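# Chapter 5: A Place for Every Chopstick

Welcome to the chapter on small storage, which is my favourite in the whole book! Chapter 4 dealt with pantries and deep shelves. Now we come right down to the size of a single caddy on a kitchen table, and you'll be surprised how much there is to learn from one. 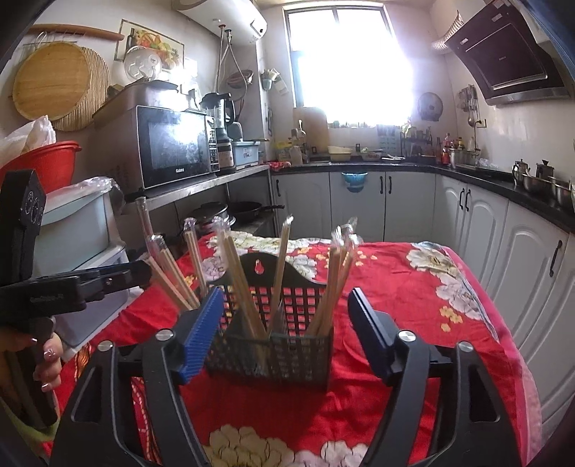 ## 5.1 Start with the bundle

Chopsticks are long, light and a bit top-heavy once you stand them up. Buy them in sealed bundles and the plastic wrap adds a problem of its own, for slippery packs slide against each other and fan out over the rim. A mesh caddy copes well with this. Its holes let air through (remember the damp cutlery drawer in Chapter 3?), and one with a hanging slot can move from the table to the wall whenever you need the space back.

Walls deserve far more credit than they get. A rolling pin, a bamboo sieve and a woven mat can all hang up high, leaving the counter free for the microwave and whatever has been stacked on it.

When Khrystyna Derkach taught the first version of this course at Nedmont, she gave every student a caddy and a pile of wrapped bundles and let them get on with it. Some packed from the middle out, some from the edges in, and the arguments were wonderful. Try it yourself before reading on.

### Key terms

- **Caddy:** an open holder for upright items
- **Lean:** how far an item tips from straight up
- **Fill line:** the point past which a caddy gets hard to use

### Before you begin

1. Find a caddy, jar or basket at home and measure its height.
2. Stand your longest utensils in it and note which way they lean.
3. Take half of them out, then look again. Write down what changed.

Keep your notes handy, as you'll need them for the Skunduvik method in 5.2.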